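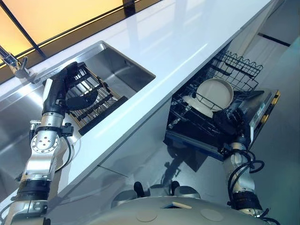

Osier 想解决的问题，说起来就一句话：两条手臂各管一头的时候，谁等谁？我们做双臂操作做了好几年，抓取、放置、开门、拉抽屉，单拎出来哪一样都能讲得头头是道，可一旦让左右手同时干两件有牵连的事，节奏马上就乱。洗碗机和水槽之间的活儿特别适合拿来琢磨这件事：左臂的黑色夹爪伸在水槽里那只黑色碗架的上方，右臂则探向拉出来的上层篮筐，盘子就竖在篮筐里，两只手隔着一道台面边沿，各有各的麻烦。碗架在水槽里是斜着的，篮筐是铁丝的，台面亮得能映出一道一道的光，门板边上还有一圈黄黑相间的条纹。我第一次看到这一帧的时候特别高兴，难搞的东西全凑齐了！

Osier 项目图集
更新于 2018年10月9日
文字：Dranholm 实验室双臂组

页面挂在实验室网站上，主要给合作的同学和对家务操作感兴趣的朋友看。论文里篇幅紧，很多东西只能压成一行，放在这儿就可以敞开讲讲了。视角是机器人自己头部的相机，也就是策略网络的输入视角，训练和测试都用它，没有从旁边另外架机位。读的时候可以顺便想一想：如果只给你这么一个画面，你会让哪只手先动？

一、为什么是两只手

单臂收盘子当然可以。夹住，提起，转身，放下，再回来。问题在于碗架不是固定的，盘子往里一插，架子就会跟着挪，插到第二只、第三只，槽口的位置早就不是开始时的位置了。人做这件事几乎不用想，一只手顺势搭在架子边上，另一只手把盘子递过来，碰到了就松一点，歪了就扶一把。我们想要的就是"顺势搭一下"的本事。

以前的做法，包括我们自己更早的一版，是把两条手臂写成主从关系：右臂是主，左臂跟着右臂的阶段走。程序清清楚楚，演示起来也挺像样，但只要右臂在篮筐里卡住一下，左臂就傻等，架子滑了它也不管。反过来，把两条手臂的动作拼成一个长向量，交给一个大网络一起学，网络又很容易学到一些莫名其妙的对应，比如左腕一转，右肘就跟着抖。这两条路我们都老老实实走过，代码还在仓库里，想怀旧的可以去翻。

二、Osier 到底做了什么

Osier 的想法是给每条手臂一个自己的策略，再在中间放一个很窄的通道。左臂每一步往通道里写一点东西，右臂读；右臂也写，左臂也读。通道窄到什么程度呢？窄到它装不下完整的关节角，只能装下类似"我快好了""先别动""我这边吃上力了"这种程度的信息。当然网络不会真的写中文，这是我们事后看激活值的时候自己起的外号，叫着叫着就改不过来了。

Osier 是柳条的意思，编筐用的那种。Tianyou Deng 起的名字，理由是两根柳条各走各的，每隔一段压一下对方，筐就成形了。大家一听就觉得妙，投票都省了。

训练分两段。先在 Stikis 里跑，Stikis 是我们内部的仿真环境，接触模型写得比较粗，好处是快，换厨房布局也方便。我们在里面生成了 2000 条轨迹，让两条手臂先学会最基本的礼貌，不抢空间，不往对方身上撞。然后上真机，用遥操作采了 200 条演示，直接接着训练。两段数据的比例试过很多种，最后发现不用太讲究，真机数据每一批里都能见到就行。

三、相机看到的世界

回到头部视角。我特别喜欢拿这个角度给新来的同学看，它一下子就能让人明白为什么"感知做完再做规划"这条老路在厨房里这么别扭。机器人低头的时候，自己的躯干在画面下方，浅灰色的一块，两条手臂从两边伸出来，把最想看清楚的地方挡掉一部分。右臂末端伸进篮筐和门板之间以后，从头上基本就看不见了。看不见夹爪，却要靠夹爪去够盘子，这就是日常！

所以右臂的策略里，关节力矩的权重比我们预想的高得多。训练到后期，把图像里篮筐那一块遮掉，右臂还能磕磕绊绊地往下做，可要是把力矩信号抹掉，它就完全不知道自己碰没碰到铁丝了。左臂刚好相反，左臂靠看。不锈钢水槽和黑色碗架之间对比强，碗架边上那圈浅棕色的框又很好认，网络几乎把注意力都放在了那圈框上。我们没有告诉它要看哪里，它自己找到的，画出注意力热图的那天晚上，组里的群聊刷了好几屏。

窗户也值得说一句。暖黄的光从台面后面的窗子透过来，映在白色台面上，普通深度相机遇到这种反光会成片地丢点，点云像被虫子啃过。我们一开始也想补，写滤波，换曝光，加偏振片，折腾了整个 June 那一轮实验（那会儿实验记录全是英文写的，月份也就一直这么叫了）。后来索性把深度图从输入里拿掉，只留彩色图像和本体感觉，成绩反而稳了。这个决定当时争得很厉害，我是反对的那个，现在心服口服。

四、那个窄通道里在传什么

写论文的时候审稿人最关心这一节，我们自己也最爱这一节。

把通道的数值按时间画出来，会看到一些很有意思的起伏。右臂刚把盘子从铁丝之间提起来的一小段时间里，通道会有一个很陡的尖峰，左臂随即放慢，把夹爪往碗架上压低一点。盘子靠近碗架时，方向反过来，左臂写得多，右臂读得多。等盘子的边沿碰上架子，两边同时安静下来，好像都屏住了呼吸。我知道这么说有点拟人，可是曲线真的就长成那样，第一次看到的时候我把图打印出来贴在了工位旁边。

我们做了一个很简单的干预：运行中把通道的内容换成另一次运行录下来的内容。两条手臂单独看都还算正常，动作流畅，也不抖，合在一起却总差半拍。左臂在盘子还没到的时候就压下去，右臂等在半空。再换成全零，左臂就变得很保守，一直悬在碗架上方不肯碰。由此可以看出两条手臂确实在用通道里的东西，并且用的是跟当前这一次有关的东西。

通道加宽会怎样？加宽以后训练损失降得更漂亮，真机上却变差。两条手臂又开始互相学坏毛病，回到拼成一个长向量的老样子。宽度是 Osier 里最敏感的一个参数，想复现的朋友请务必从窄的开始试。

五、跟谁比，比出来怎么样

对照方法里最强的是 Pietrzak，也就是我们旧的那套主从式控制器，经过好几代人打磨，参数调得非常细。老实讲，在固定布局下它一点都不弱，动作干净，速度也快。拿它当对照，是希望比赛有点意思。

测试一共做了 200 次，分散在 9 种摆放方式里，碗架有正有斜，篮筐有的全拉出来有的只拉出一半，门板也有没放平的时候。Osier 在每一种摆放方式里都不比 Pietrzak 差，碗架斜着放的时候差距最大。道理不难懂：架子斜着，盘子碰上去的瞬间它更容易转，左臂要是不跟着动，右臂再准也没用。

平均下来 Osier 比 Pietrzak 慢一些。它会犹豫，尤其是盘子之间贴得近的时候，右臂会先在外面比划一下再进去。有同学觉得难看，我倒觉得挺可爱的，像第一次到别人家帮忙洗碗。速度这件事我们没有专门优化过，损失函数里也没有时间项，后面可以做的空间很大。

六、失败的几种样子

失败比成功好看多了，挑几种讲讲。

最常见的是"双重礼让"。两边都在等对方，通道里的数值都停在中间，手臂也停在中间，谁都不走。人看着干着急。现在的办法是往训练数据里多放一些从停顿中恢复的片段，确实少了，还没有绝迹。

第二种跟门板有关。洗碗机门放下来以后，那圈黄黑条纹在画面里特别抢眼，有一阵子右臂的策略把条纹当成了路标，门只要放得偏一点，整条手臂的路径就跟着偏。从网络的角度讲这很聪明，高对比度，位置又稳定，不用白不用。我们在 Stikis 里把条纹的颜色和角度随机化以后，它才慢慢把注意力还给篮筐。

第三种是白盘子和白台面。盘子竖在篮筐里的时候背后是暗的，好认；提到台面高度以后背景变白，边沿就不那么清楚了。偶尔会看到右臂把盘子举得过高，像是突然忘了盘子有多大。加进手腕力矩的历史以后好转很多，但我总觉得这里还藏着一个更漂亮的解法，欢迎来信讨论。

还有一种我们至今没弄明白：左臂有时候会在任务已经做完之后，再去轻轻碰一下碗架。演示数据里翻来覆去找过，没有哪位操作员有这个习惯。Tianyou Deng 认为是序列结束标记没对齐，我认为另有原因，两个人为此打了一顿饭的赌，到现在还没分出胜负。

七、采集演示的一点心得

遥操作双臂很累，比想象的累得多。眼睛看的是头部相机传回来的画面，手上感觉不到力，只能盯着碗架有没有动来判断自己压得重不重。我们后来养成了几个习惯，写下来供参考。

每次采集前让操作员先空手练几遍，不录。录的时候不要追求完美，插歪了就扶正，扶正的过程恰恰是最值钱的数据。早期我们把这类片段都剪掉了，真是心疼。

操作员换着来。每个人左手出手的时机都不一样，有人盘子一提起来左手就过去，有人要等盘子到了跟前。我们原来担心数据里混着不同的风格，网络会学糊涂，结果窄通道在这里又帮了忙：时机不同，但"右手好了没有"这个信号是一致的，网络抓住的是后者。

还有线缆。手臂外侧走着黑色的线，有的直，有的卷，角度一大就会绷。给策略的动作范围留一点余量，别用满关节限位，能省下很多重启的时间。

八、接下来

上层篮筐之后是下层。下层更低更暗，头部相机看进去几乎全是影子，机器人还得弯得更深，手臂和躯干之间的空间一下子就紧张了。目前的想法是让左臂在那一步离开碗架，去扶门板或者篮筐的边，等右臂出来再回去。也就是说，左臂要学会自己决定该帮哪一头，窄通道还够不够用，我真的很好奇。

碗和杯子也在计划里。盘子是很友好的东西，薄、圆、正反面差别不大，碗就不一样了，口朝哪边、往哪儿扣，全是新问题。Stikis 里已经有了几种碗的模型，仿真的第一批曲线看着挺让人兴奋，通道里冒出了盘子任务中没见过的新形状，双峰的，中间隔着一个很短的平台。还没来得及细看。

训练代码和 Stikis 的场景文件正在整理，注释里中英文混着写，请多包涵。想用数据做别的双臂任务的同学可以直接联系双臂组，演示数据按原始频率给，力矩没有做过平滑，拿到以后记得先看一眼左右臂的时间戳，早期有几条差了一拍，索引文件里标了星号。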